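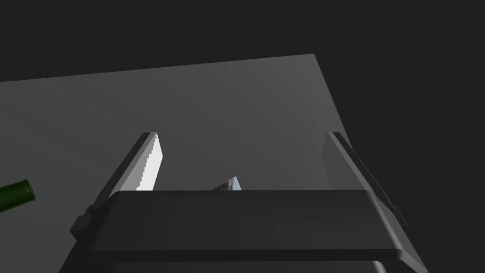

ok so finally got to Udetti. thread, typing on the train so forgive me

Family-run deli, two rooms, on the corner where the shoe repair used to be. Yasaman Hosseinzadeh and her husband Holger Moen. She does the counter, he does the kitchen. He's the Norwegian one. The flatbread is hers, the pickled herring is his, and yes they sell them together

Get there before noon. I got there at 12:40 and the lamb was gone. Lady ahead of me got the last of it and I am still not over it

What I had instead – herring on the warm flatbread, dill, a spoon of thick yogurt. 13 dollars. Sounded wrong, ate it standing up, went back in and ordered a second
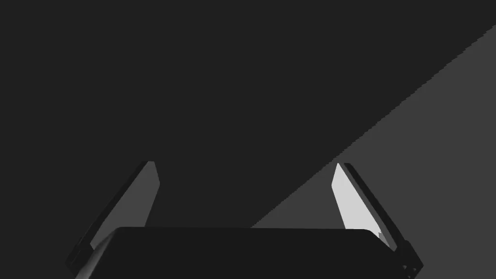 Dark gray, light gray, one long diagonal.

Also the eggplant thing. Smoky, tons of garlic, dried mint on top. They sell it by the pint. I bought 2 pints. One is not going to make it home

Asked Yasaman about the recipe and she said her aunt's, minus half the oil. Her aunt apparently does not approve and has said so in the store, in front of customers

Groceries along the back wall – good rice, dried limes, sour cherry jam, brown cheese, those crispbreads in the round packs. Prices ok. The saffron is behind the counter, you have to ask

They opened 4/7/19 with just the counter and a rented oven. The second room came later, when Grewal the tailor moved out. Holger still calls it "Grewal's" and so does everyone who works there. took me a minute to figure out where he was telling me to sit

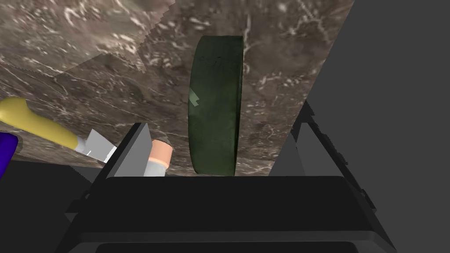

Green on brown marble, pale veins.

Parking is bad. Take the 184 bus, it stops right accross the street

Closed the first half of November every year, they go see his mother. Dont be me and show up then

Oh and the rosewater buns. Small, sticky, cardamom in the dough. They come out at 3 and there's a line. I did not wait. Regreting it now

going back for the lamb, will report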